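Jun 21, 2026

I said I'd write up the Irkside open day, mostly so I can stop repeating the same story at dinner. Short version: I went in grumpy and came out slightly less grumpy, with sore feet and a tote bag I didn't want.

Background for anyone new here. I spent a long stretch of my working life in a commercial laundry, the kind that does hotel sheets, and in that time I sat through more automation pitches than I can remember. A man in a nice jacket shows you a video of a machine folding towels. You ask to see it fold your towels. The man says the team is working on that. So when my friend Madalena Azevedo forwarded me the invitation from Irkside with the subject line "you'll hate this, come with me," she knew what she was doing.

Irkside is in Jenelbridge, out past the bus depot, in one of those long brick buildings that used to be something to do with carpets. They work on robot arms for household chores. The lobby had a banner that said "Eight hours of your week, back." I would love to know whose week. I asked the kid handing out lanyards and he said it was from a survey. I asked which survey and he gave me a tote bag.

First there was a talk. I'll spare you most of it. The speaker was Tomás Aguiar, who runs what they call the Tanau program, and to be fair to him he was better than the banner. He talked for maybe half the time he'd been given and left the rest for questions. Tanau is the part of the company that works on small fiddly jobs with two arms on a bench: clipping things up, sorting, putting lids on. Egan is the other part, the software that learns from people steering the arms by hand. He put up one number I wrote down, 3000, which was the count of recorded runs they had for the hanging-up tasks as of February. Then another, 386, which was how many of those they'd thrown out. I liked that he showed the second one. In my experience the second number is usually on a slide that got lost.

A woman behind me asked what makes a run get thrown out. He said dropped objects that roll out of reach, a bumped rack, the operator losing track of what they were doing. Someone else asked whether throwing out the failures meant the robot never learned what to do after a failure. Good question! He said they keep some of the bad runs in a separate pile for that purpose and that it's an argument they have every week. I believed him, because he looked tired when he said it.

Then we got split into groups and walked through the benches. Ours started at the hanging-up station. The job of the day was shoe insoles. You have a drying hanger with pegs on a little wooden rack, you have insoles in assorted colors, and the arm is supposed to get each one up there and clipped.

I'll admit insoles are a smarter choice than towels. They're stiff enough to hold a shape when you pinch them at one end, they don't drape, and they come in pairs that anybody can tell apart. They are also something I have never in my life wanted help with. I own two pairs of walking shoes. When the insoles get wet I stand them against the radiator. I said this out loud and Madalena pretended to read a poster.
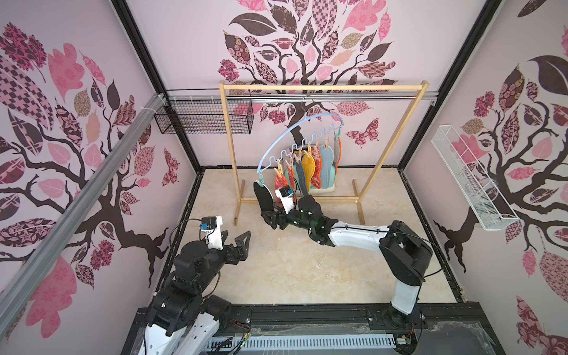 What got my attention was how slow it was. I don't mean that as a cheap shot. In a laundry you learn to watch hands, and good hands have a rhythm to them, where the next thing is already being picked up before the last one is let go. These arms have none of that. They go to a place, they stop, they think, they go to another place. Our guide told us the speed was capped for visitors, and I'm willing to accept that, but I'd have liked to see it uncapped through a window.

I asked how much of it was the machine and how much was a person. This is the question I always ask, and I've had some wonderful answers over the years. The guide said that for our group the arms would run once on their own and once with an operator, and that she'd tell us which was which. Madalena suggested she not tell us and let us guess. To her credit the guide laughed and went and asked, and they let us do it that way.

I guessed wrong. So did most of our group. I'd picked the second run as the human because there was a moment where the gripper went to the clip, backed off a little, and came in again from a better angle. It looked like somebody muttering to themselves. That was the software. The operator's run was the smoother one, and I'd taken smooth for canned.

I've been chewing on that all week. On one hand, fine, it fooled me, and I'm supposed to be good at this. On the other hand, if the program learned from people, then of course it hesitates like people. It copied the muttering along with everything else. I don't know that this tells you it understands a clothespin. A parrot does a very good impression of my aunt.

The autonomous run also didn't finish. It got one insole up, dropped the next one, went back for it, and then just sat there with its fingers open until the guide pressed a button. She said "that happens" and moved us along. I would have happily stayed at that bench for another hour and watched it fail. You learn nothing from a machine on its good day. When we bought our second folder at the laundry, I made the salesman leave it running through lunch, and by the time we'd eaten our sandwiches it had eaten a pillowcase.

So here's where I have trouble with the whole thing. Who is this for? I asked Tomás Aguiar, who was standing by the coffee at that point and probably hoping to be left alone. I told him I could hang up a set of insoles in less time than it took him to introduce the video. He agreed. He said nobody at Irkside thinks insoles are a product. The point is a small, cheap task with a pinch, a turn and a clip in it, and if they can get that reliable then a lot of other jobs have the same three motions. I said that was reasonable, and asked why the banner in the lobby talked about my week. He said the banner wasn't his department.

I asked him what reliable meant. He wouldn't give me a figure. He said it depended on the day, the lighting, and how worn the clips were. I've decided to count that in his favor, though Madalena thinks he was ducking me. She works in purchasing and thinks everybody is ducking her.

We did two more benches after that. One was sorting cutlery, and it was down for the entire time we were there, with a handwritten sign. The other was the one where visitors get to drive. You hold a pair of handles and the arms copy you, and you try to move a sponge from one dish to another. There was a sign-up board and a counter on the wall of how many visitors had tried since they started doing these days. I was 1097. I dropped the sponge. Madalena did it first try and was unbearable on the bus home.

Driving the thing changed my mind more than the talk did, a little. You can't feel anything through the handles. You're squeezing a sponge and there's no sponge there, so you over-squeeze, and you end up doing the whole job with your eyes. After a minute my shoulders were up around my ears. Whoever sat there and steered those arms through a few thousand hang-ups has a real job, a tiring one, and it wasn't mentioned in the talk at all. I'd like to know what they're paid. I asked the guide and she said she'd find out. I left my email address.

If you're thinking of going, they're doing another one in the fall. Parking is terrible and the bus is fine. Eat first. The coffee was free and the cookies were gone by the time the second group came through. Go to the hanging-up bench before the driving one or you'll get stuck in the line and miss it. Ask them to run it twice and not tell you which is which, it's the best thing we did all day, and stick around for the part where it stops.

I still think the banner should come down. Eight hours! I don't spend eight hours a week on every chore in my house put together, and anyone who has seen my kitchen will back me up on that. If they'd written "we are trying to hang up an insole and it's harder than you think," I'd have walked in with a much better attitude.

No email from the guide yet. I'll update this if she writes. The tote bag is holding onions.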